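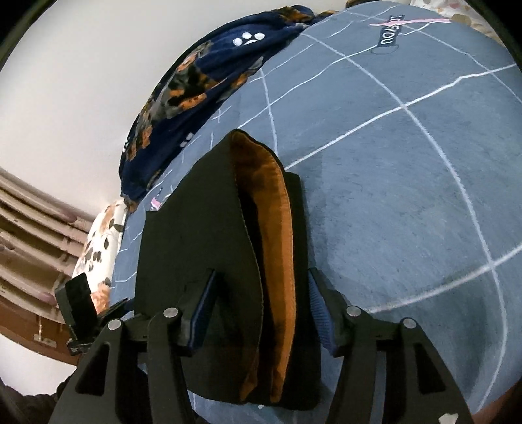 Re: [lista-bagagem] Bolsa preta de forro laranja, dobrar ou enrolar?

Em outubro, alguém da lista escreveu:

> Tenho uma bolsinha preta de tecido, forro laranja, duas alças de fita.
> Uso como segunda bolsa nas viagens e vai sempre dentro da mala grande.
> Enrolada ocupa pouco, mas as alças ficam marcadas e o forro sai todo
> amassado. Alguém dobra? Se dobra, por onde começa? A mala é uma Grotton
> pequena e não sobra muito espaço.

Olá a todos,

Tenho uma parecida, preta por fora e laranja por dentro, com alças azul-marinho, e deixei de enrolar já faz tempo. Faço assim, em cima da cama, com o lençol esticado:

1. Esvaziar tudo. Passo a mão no fundo do forro, que é onde ficam moedas, recibos e aquelas migalhas que depois aparecem na roupa.

2. Fechar o que houver para fechar e alisar o tecido de dentro para fora. Se o forro estiver torcido, puxo para fora, ajeito e empurro de volta.

3. Deitar as duas alças no mesmo sentido, uma de cada lado. As marcas de que você fala vêm daí: quando as alças se cruzam por baixo do tecido, a fita faz um vinco que demora a sair.

4. Dobrar ao meio uma vez só. Na minha, o forro faz uma curva arredondada na dobra e prefiro não apertar esse ponto. Se precisar de menos volume, dobro de novo no outro sentido, sem força.

5. Pôr na mala por último, encostada na lateral, com as alças para baixo.

Quanto ao espaço: a minha mala é uma Worley antiga e a bolsa dobrada entra entre os sapatos e a parede. Na Grotton pequena não sei dizer, nunca tive uma. Talvez caiba melhor por cima das camisas, junto ao fecho.

Pesei a minha na balança da cozinha antes de responder: 400 gramas vazia. Com o estojo de higiene e o carregador dentro passa para 800. Em viagem curta já a levei cheia dentro da mala e não fez diferença, mas aí não se dobra nada e este e-mail não serve.

Sobre lavar, que também se perguntou na lista há uns meses: lavo à mão, água fria, sabão neutro, e seco do avesso, à sombra. O forro laranja da minha soltou um pouco de cor na primeira lavagem – convém não juntar com roupa clara. As alças demoram mais a secar do que o resto, e guardada úmida ela fica com cheiro.

Para guardar em casa uso uma caixa Rosales com tampa, de 19 litros, debaixo da cama. Cabem ali as bolsas dobradas, os sacos de sapatos e um cinto de viagem que já não uso. Experimentei os sacos a vácuo da Jalis e não recomendo para bolsas com forro, porque os vincos ficaram piores do que na bolsa enrolada. Para cobertores continuo a usar.

Se alguém souber como tirar vinco de alça de fita sem ferro, agradeço. Tentei com o vapor do banho e melhorou pouco.

Abraço

--
Para sair da lista, responda com "remover" no assunto.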